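Upstairs at Hustosia - the gallery page

May 17, 2021

Finally putting this page up. Been promising it since March. People keep asking what the upper floor looks like now, mostly the ones who only remember it as the place where old Ramalho sample boxes went to die. So, a page. Short notes, room by room, more to be added when I get a minute.

Quick background for anyone new. Hustosia took over the upper floor from Fandura when they moved out to the other side of town. We had 16 desks' worth of people squeezed in downstairs and one meeting room that doubled as the lunch room. Something had to give. Fernanda Carrilho drew up the plan, argued with the landlord, won most of it. Lost on the carpet (more on that below).

Notes are in the order you'd walk it, coming up the stairs and turning left.

The stairs

Same stairs. New handrail, same squeak on the third step. We asked for it to be fixed and it got fixed and now it squeaks again. Coats go on the hooks at the top, please, and off the handrail. Umbrellas too.

The landing

Was all filing cabinets. Six of them went to recycling, one stayed because the drawer is stuck and theres something in it that rattles. Printer lives here now. Paper is in the cupboard behind it, toner on the shelf above, and if you take the last toner write it on the sheet.

The long view, ceilings and lamps

My favorite bit of the whole floor and the reason we took the lease. Two ceilings, really. White and vaulted on the near side, then you go past the white arched soffit and it drops down to the lower part with the beams showing. Fernanda wanted the beams left alone. There was a quote to box them in and paint over, she put it in the drawer and never mentioned it again. Good.

Lighting is a mix. Plain rectangular fluorescents on the high side, bright, do the job. Round pendants farther in, under the beams - four of them in this shot, the little one is just way off in the distance. A couple of straight fittings over on the right, set at an angle. Frosted glass wall down the left, picking up the ceiling lights, with the white door frame next to it. 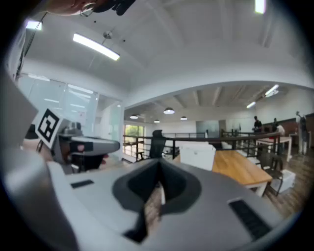

Behind the frosted glass

Meeting room. Booking is by the calendar, same as downstairs. Seats 8 if everybody likes each other. We went back and forth on clear glass or frosted for ages, clear was cheaper, but then everyone outside watches you eat a sandwich on a call. Frosted it is. No tape on the glass, it leaves marks and they are a pain to get off. Use the whiteboard.

Still needed in there: a clock, a second power strip, a trash can that isn't the one from the bathroom.

The desks

Bought used, mostly, from the Fandura leftovers. They left a lot behind and sold it to us for less than moving it would of cost. A few from Grarkari to fill the gaps, different height by just enough to be annoying when you push two together. Legs adjust, ask me for the key. It's a hex key, its on my monitor stand.

No fixed seats for now. Put your stuff away at night so the next person can sit down. Lockers are coming, I've been told, and I will beleive it when I see them.

The floor, a sore subject

Fernanda wanted carpet tiles all the way through, to keep the noise down. Landlord said no. We asked again. No again. So we are doing rugs under the busy desks and felt pads on every chair leg. 151 pads, I stuck on every single one myself over two evenings and my thumbs still hurt. If one comes off, don't throw it away, bring it to me.

The kitchen corner

Small. Kettle, sink, fridge, one shelf each for tea and coffee. The big coffee maker stays downstairs, the wiring up here won't take it along with the microwave - we tried, once, and the lights went. Mugs from the Ramalho job are the white ones with the chipped logo, use them for anything.

Milk is first come first served. Label lunch. Fridge gets emptied at the end of each month, labels or no labels.

The back room

Storage for now. Could be a quiet room later if we ever get the boxes out. There's a stack of old catalogs nobody wants to be the one to toss, so if you want any for cutting up or for your kids to draw on, take them. Really. Take them.

Still to do

- Blinds for the back. Measured twice, ordered once, wrong size. Reordered.
- Switches. Most of them aren't labeled and you end up trying the lot. I have the label maker, just haven't had the time
- Door closer on the bathroom
- Plants. Fernanda is in charge of plants. Do not bring plants without asking Fernanda
- Coat hooks, second row
- Spare bulbs for the pendants, we should have a few in the cupboard before one goes

Coming up to have a look

Anyone from the downstairs team can come up any time. Visitors, sign in at the front desk first, same book as always. Suppliers use the back stairs please, the front ones are narrow and the wall at the turn has just been painted.

Corrections, complaints, felt pads - send them to me or leave a note by the printer. I'll add the kitchen and back room properly once the boxes have moved.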